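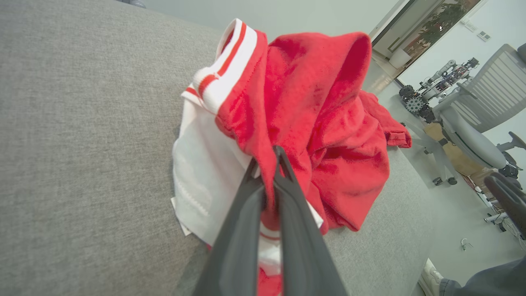
We had been meaning to get out to the Dratby open day for years, and this time we finally made it, on a grey morning with a thermos in the car and 16 of us on the visitor list. I'm so glad we did! Andreadis, the clothing workroom, has its rooms at the far end of Usira House, up a ramp and past a good deal of greenery, and they let you wander much more freely than I'd expected.

I'll admit I lingered longest over the sportswear. It took me straight back to my brother's bedroom floor — bright red knit, white ribbing with red stripes, and a Bulls jersey with that big 23 on the chest, laid out on the grey fabric with something white and crumpled across it. The lettering has a white outline, a detail I'd quite forgotten, and the colour has gone a touch soft, as old favourites do.

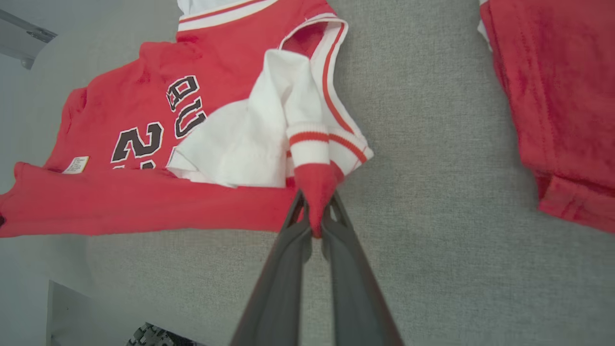
Should you fold a printed jersey with the number facing in or out?

Facing out, we were told, with a sheet of tissue between the layers if it's going away for a whole season.

After that there was tea, and a very generous lemon slice. The next open day is in October, and parking is easiest round the back.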